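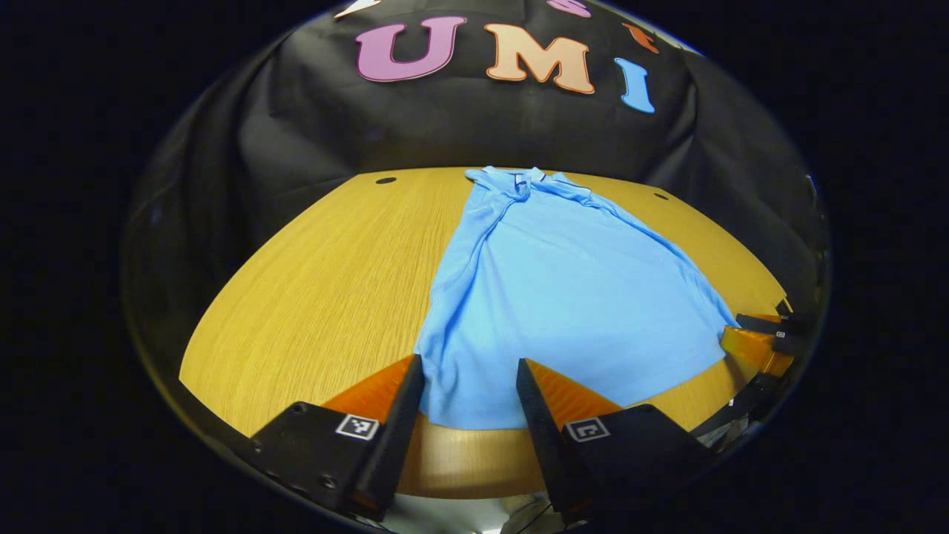

Gronardale Open Day Folding Set: data card

The Gronardale Open Day Folding Set is a collection of short recordings of garment folding made with hand-held grippers during the open day at the Ogilvie building, Tusville. Visitors and staff held the grippers themselves; no robot arm was used for recording. Each episode covers one garment on a wooden table, and the fisheye view takes in the whole garment together with both fingers of the gripper carrying the camera. A typical view has a light blue shirt laid lengthwise, sleeves already folded inward, collar bunched at the far end and the fingers reaching towards the hem. The black areas in the corners are part of the lens image and have been kept. Users who crop to a square inside the circle should check that the fingertips are still in view, as they sit low in the image.

Version and contact

This is release 1.1, dated 15 Jan 2018. It replaces release 1.0, in which the left and right gripper streams were swapped in one batch. The set is maintained by Kirstin Morrison. Questions about the annotation should go to Eilidh Innes. Please quote the episode number in any report.

Contents

Episodes in total: 1676
Episodes by visitors: 1376
Episodes by staff: 300
Garments in the pool: 80
Annotated grasp events: 3641

The garment pool consists of shirts, T-shirts, jumpers, tea towels and a small number of children's trousers. Garments were issued in random order from numbered bags. A garment may appear in both visitor and staff episodes. The bag number is given in the metadata, so splits by garment are possible and are recommended for any test of generalisation.

Folder layout

episodes/ – one folder per episode, numbered from 0001
episodes/NNNN/left.mp4 – view from the left-hand gripper
episodes/NNNN/right.mp4 – view from the right-hand gripper
episodes/NNNN/pose.csv – gripper position and orientation
episodes/NNNN/width.csv – opening between the fingers
meta/episodes.csv – one row per episode
meta/garments.csv – one row per garment
meta/grasps.csv – one row per annotated grasp

Timestamps in all files are in seconds from the start of the episode. Positions are in metres. Finger opening is in millimetres, measured between the pads, and is derived from the square markers on the finger housings. Where a marker was hidden by cloth the value is left blank. We have not filled these gaps by interpolation.

How the recordings were made

The demonstration ran in the ground floor workshop in October. Each visitor watched one fold by a member of staff, had one practice attempt that was not recorded, and then made up to three recorded attempts. Visitors stood at the near side of the table. They were asked to finish with the garment folded in any shape they liked, provided it lay flat and did not overhang the table.

Staff episodes follow a fixed method: sleeves in, hem to collar, one final fold across. They were recorded before the doors opened and again after closing. The lighting differs between the two sessions and the column "session" in meta/episodes.csv should be used to separate them.

The grippers have soft pads on the inner faces of the fingers. Pads were changed when they began to slip on cotton, and each change is logged in the notes column. The black cloth backdrop with its cut-out lettering was left up throughout. It is a strong visual cue and is the same in every episode, so models trained on this set alone are likely to depend on it. Masking the upper part of the image during training is advised.

Annotation

A grasp event starts when both pads are in contact with the cloth and ends when contact is lost on either side. Events were marked by hand from the video at normal speed, then checked against the finger opening. Each event has a region label: collar, sleeve, side, hem or other. "Other" is used mostly for tea towels and for grasps through several layers.

Episodes also carry an outcome of complete, partial or dropped. The outcome was judged on the final second of video only. A neat fold that the visitor then pulled apart is therefore marked partial.

Baseline

The Primano controller was trained on the staff episodes and shown on the bench arm in the last hour of the open day. It managed tea towels reliably and T-shirts some of the time. Shirts with collars were a problem – the policy tended to close on the collar too early and drag the whole garment towards itself. No figures are given for this run, which was a demonstration and was not scored. The weights are not included in the release.

Known issues

Pose tracking drifts in episodes where the visitor turned away from the table. These are flagged "drift" in the notes.
The second gripper may be visible at the side of the view while idle. It is not masked.
Audio was removed from all files.
Children's attempts are not included, as consent forms were only available for adults.
Eleven garments have no fabric entry because the labels had been cut out.

Use

The set may be used for research and teaching. Please cite it as the Gronardale Open Day Folding Set, with the release number. Redistribution of modified copies is allowed if the changes are listed in a text file at the top level.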